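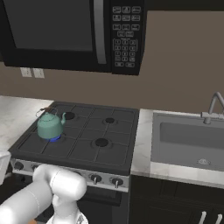 Spyros Papadopoulos wrote:
I'd go with real cedar over faux any day, and I'd put it up later than you're planning. We've had fresh garland on our banister for years and the smell when you come down in the morning is half of Christmas for me. But if you hang it the weekend after Thanksgiving with the heat running, you're going to be sweeping by the middle of December. Give it a good long soak in the bathtub first, overnight if you can stand not having a bathtub, then let it drip in the garage before it goes anywhere near your stairs.

Home Forums Holiday Decorating Garlands & Wreaths New Posts Search Log In

porchlightpam wrote:
Thank you Spyros! I should have said in my first post that our staircase has a landing and turns, so I'm really doing two runs, and the lower one sits right over a heat register. That's the part that worries me. My mother always used real and always had it up early, but her house was so drafty you could have kept milk in the hallway, so I don't know that her way works for me. Does anybody do real on top and faux on the bottom, or does that look silly?

mapleandmoss wrote:
It doesn't look silly at all! I've done it with cedar tucked into a plain faux base and my own sister couldn't tell (and she looks, believe me). The base I use is from Shehu, nothing fancy, very bendy, and I just wire little bunches of the fresh stuff into it. When a bunch goes crispy you pull that one out and put in another. So much easier than taking down a whole rope of it with the kids' stockings hanging off.

Spyros Papadopoulos wrote:
I'll grumble a little here, Maple, with affection. Once you've got the plastic in there you lose the drape. Real cedar has a weight to it and it swags on its own between the ties, and the faux sort of stands there with its arms out. I know not everybody minds. I mind.

mapleandmoss wrote:
Ha, fair enough, mine did stand there with its arms out the first year. Fluff it, then go back and squash it down again with your hands, especially underneath. And tie it every 2 feet or so it stays put, with a deeper dip in between than you think you want.

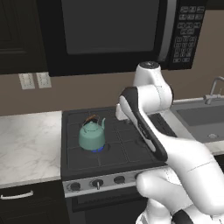

grannysquare_deb wrote:
Please be careful what you tie with, everybody. I used bare florist wire on an oak handrail and there are still marks at the top of the stairs that I look at every single time I carry the laundry up. Chenille stems are what I use now, the thick green ones, or strips of old T-shirt with a ribbon over them. I had 4 big velvet bows to hide the knots and it looked lovely.

On lights, I'd keep them simple. I put a 300 string on mine one year and my husband asked if we were expecting a plane.

porchlightpam wrote:
Oh Deb, I laughed out loud at that. My rail is painted white so I think the T-shirt strips are the way to go, I have a whole bag of them in the sewing room. Battery lights or plug-in, do you think? There's an outlet at the bottom but not on the landing, and I don't love the idea of a cord going along the steps where my dad would be walking.

grannysquare_deb wrote:
Battery, for your dad's sake. Mine are Porken and they have a timer, so they come on by themselves at suppertime and I don't have to remember. They're a touch yellower than my tree lights but you'd have to stand there comparing.

Spyros Papadopoulos wrote:
On that we all agree, no cords on stairs. And I'll give Maple this much, Pam, with a register underneath I wouldn't hang real on that lower run either. Faux below and cedar above the landing, where people stop and smell it anyway. If you're anywhere near Grerkimora, the tree lot there sells cedar by the yard and will cut it to length for you. Measure along the rail first with a piece of string and let the string sag the way you want the garland to – otherwise you'll come home short.

porchlightpam wrote:
I have the string up right now, taped to the rail, and the cat has already found it. Will post again once I've bought the cedar!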